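Sorting and Folding of Cleaning Cloths in the Rokcombe Student House
Project report, Household and Textile Care module
Submitted December 6, 2024

1. Background

The shared kitchen in Rokcombe house is used by three floors of students. Every floor takes cleaning cloths from the same drawer, and before our project the cloths were put back in any order. A cloth used for the bathroom sink could be used for the dining table next day. The module asked us to choose a small household problem and to test a change during one term, so we chose the drawer.

2. Materials

We used microfibre cloths from the supplier Mondal, size 40 cm by 40 cm, with a weight of 300 grams per square metre. They were bought with the house budget. For washing we used the Flandix liquid without softener, because the softener makes this type of cloth less absorbent. The work was done on the table in the Bernedier room, where there is enough light in the afternoon.

3. Method

First we agreed the meaning of the colours. Blue is for tables and glass, green is for the kitchen worktops, and orange is for floors and spills. A paper with this rule was fixed inside the drawer door.

Then we compared two ways of folding. In the first way the cloth is folded in half two times and laid flat. In the second way it is folded in three parts and then rolled. Each cloth was opened on the table, smoothed by hand and checked for loose threads before it was folded. Cloths with hard or burnt places were moved to a separate bag for the bicycle cellar.

4. Observations

The flat fold was easier to learn. It also made it possible to see the colour of every cloth when they stood side by side in the drawer. The rolls looked nice in the beginning, but they opened again when someone took one from the middle. 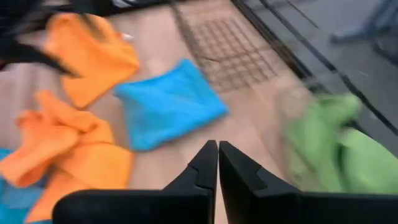 Figure 1. Cloths on the table during sorting. The sky-blue one is folded, one orange cloth is spread out and another is crumpled.

Spreading the cloths over the whole table was slower than we expected. It would be better to separate the colours already in the laundry basket and to bring only one colour to the table at a time.

5. Remaining work

We did not test how the cloths change after many washes. In the next term we would like to repeat the folding with the older cotton towels, which are thicker and probably need a wider drawer. The paper with the colour rule should also be translated for the exchange students.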